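Feb 3, 2026

Two winters with a used electric car, and no driveway

I'd been meaning to talk to my neighbor about her car for ages. She lives three doors up from me in Fernby, she drives a secondhand electric hatchback, and like most of our street she has nowhere to park it except the curb. I've been going back and forth on buying one myself (my old gas wagon needs a clutch, again), so I took over a coffee cake and asked if I could write down whatever she told me. She said fine, as long as I kept her name out of it and didn't make her sound like a salesperson.

She bought it in September, a little over two years ago, from Mancuso, the used lot out past the rail bridge. "I went in for a minivan!" she told me. "The guy had this one sitting at the back with a flat tire and I just liked the seats. I'd love to tell you I did months of research, but I read about it on my phone in the parking lot."

So where does she charge? That's the first thing everybody on our street wants to know. Mostly at the public posts behind the Kaldale supermarket, it turns out to be a ten-minute walk each way, or she sits in the car and does her emails. "I plug in, I get my groceries, I come back. If both posts are taken I go home grumpy and try again after dinner. The first couple of months that really got to me. Now I just don't let it get low."

She has a regular outlet on the porch, but the cord would have to cross the sidewalk, and she won't do that. "There's a man with a walker who goes by every morning. I'm not stringing a cable in front of him."

I asked about the cold, which is my own big worry. Last winter was a rough one here and I remember her scraping that windshield at six in the morning with what looked like a spatula. (It was a spatula.) She pulled a face. "You lose range, sure. I'd see 7 or 8 percent gone before I'd even reached the highway, with the heater going full blast. Then I figured out the seat heaters use a lot less, so now I wear my coat and turn the air down. My son complains. He has a hat."

The longest drive she's done in it is to her sister's place in Dotasham and back, 437 miles over a weekend. She planned the stops on paper the night before and still has the sheet in the glove box, with one charger crossed out so hard the pen went through. "That one was dead. Just a black screen. I had 11 percent left and the next one was across town, and I drove there at thirty with the radio off, as if the radio mattered!" She made it, and then spent close to an hour eating fries next to a car wash. She'd do the trip again, she says, but she'd leave earlier and she'd pack sandwiches.

Money came up, of course. She isn't a spreadsheet person and neither am I, so take this for what it's worth. Her one real repair bill has been $400, for a suspension part that would have worn out in any car on our potholes. Tires go faster than she expected. Public charging costs more than she'd pay at home, and on a bad month she doesn't think she saves much over gas. "People with garages tell me how cheap it is. Good for them. I save on oil changes and I save on swearing at the old one."

Would she buy another? She took a while over that, long enough for me to cut a second slice. "Yes, but I'd want a bigger battery and I'd want a charger on this street. One post. Put it by the mailbox, I don't care who has to look at it."

I asked if I could take it for a spin before I left, and she tossed me the keys. It's so quiet pulling away that I checked twice that it was on. I did a loop down to the river and back, and I braked much too hard at the first light, since it slows down by itself the moment you ease off the pedal.

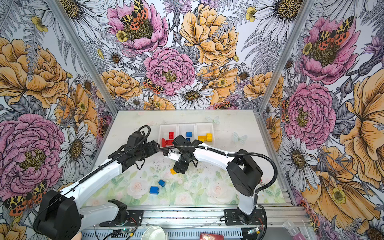
By the second light I had the hang of it, and by the time I got back to her place I was hardly touching the brake at all. I still haven't decided about the wagon. The clutch quote is on the fridge, and I've got a call in to the lot to ask what they have at the back.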